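4.3 用腕部相机校准工作台网格

本节说明怎样用 Kandell 控制软件把工作台上的胶带网格和机器人的坐标系对应起来。做完这一节以后,规划模块就可以用格子编号来指定抓取位置和放置位置。本节适用于装有腕部相机和两指夹爪的机型。如果您还没有完成 4.2 节的相机内参标定,请先回去做 4.2 节。

开始之前

请确认工作台的表面没有反光。胶带的颜色应该和台面有明显的差别,我们推荐蓝色的美纹纸胶带,检测模块的默认颜色阈值也是按照蓝色设定的。格子不需要非常准确的正方形,软件对每一个格子单独计算四个角点。

注意:校准的时候,机械臂会自动移动。请把手和工具离开工作台,并且确认急停按钮在您能够到的地方。

操作步骤

1. 打开 Kandell,在左边的菜单选择“感知”,然后选择“网格校准”。

2. 把速度上限设为 70 毫米/秒。如果设得更高,软件会显示警告,但是不会停止。

3. 点击“移动到观察位”。机械臂到达以后,等待画面稳定,再进行下一步。

4. 把夹爪打开到最大。夹爪的手指会出现在画面的下部,这是正常的。打开以后,手指之间的区域可以用来检测。

5. 点击“实时预览”,检查胶带的线是否清楚。相机有一点倾斜,所以平行的线在画面里会向上方靠拢。请不要为了让线变直而手动转动相机,透视的修正由软件完成。

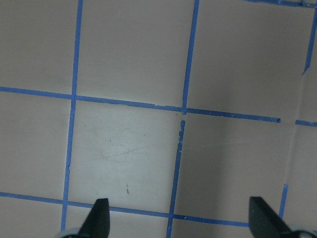

6. 点击“检测线段”。软件把找到的线段用绿色显示,把推测的交点用黄色圆圈显示。

7. 如果一条胶带中间有断开的地方,软件可能把它当作两条线。请先选中这两段,再点击“合并”。参数“最大间隙”的初始值是 100 像素,通常不需要修改。两段之间有少量的错位也可以合并,软件会取一条平均的直线。

8. 检查手指附近的线段。被手指挡住的部分不参加计算。如果软件把手指的边缘误认为胶带,请点击“载入夹爪遮罩”,选择和您的夹爪相同的型号。

9. 确认所有的交点以后,点击“计算变换”。计算结果保存在 grid_pose.yaml 文件里。

10. 在“验证”页面任意选择一个格子,点击“悬停测试”。夹爪应该停在这个格子中心的上方,不接触台面。如果偏差超过 5 毫米,请从第 3 步重新开始。

提示:各个格子的亮度可以不一样。检测模块使用局部的阈值,所以较亮的格子和较暗的格子能够在同一张画面里处理。可是,如果胶带本身因为强光变成白色,请降低曝光时间。曝光时间的建议值是 2000 微秒。

提示:台面上的划痕和小的污点一般会被过滤掉,条件是它们的颜色和胶带不同。如果软件还是显示多余的短线,请增大“最短线段”的值,每次增大一点,然后重新检测。

常见的错误信息

E-393:交点数量不足。原因多数是观察位太低,画面里看到的网格太小。请在“观察位”设置里增加高度,再从第 3 步开始。

E-394:线的方向不一致。请检查是否有合并错误的线段。点击“撤销合并”可以回到第 6 步的结果。

E-396:变换的误差太大。如果重复两次以后还是出现这个信息,请重新做 4.2 节的手眼标定部分。

关于重新校准

换了相机、拆过夹爪或者移动了工作台以后,必须重新校准。重新贴胶带以后也是一样,即使只换了其中一条。旧的 grid_pose.yaml 不会自动删除,软件会在文件名后面加上日期。如果需要恢复旧的结果,请在“网格校准”页面点击“历史记录”,然后选择对应的文件。

网格校准完成以后,请继续看 4.4 节“给格子编号和设置禁止区域”。

本节最后修改:2024年5月15日,修改人 Ju-won Moon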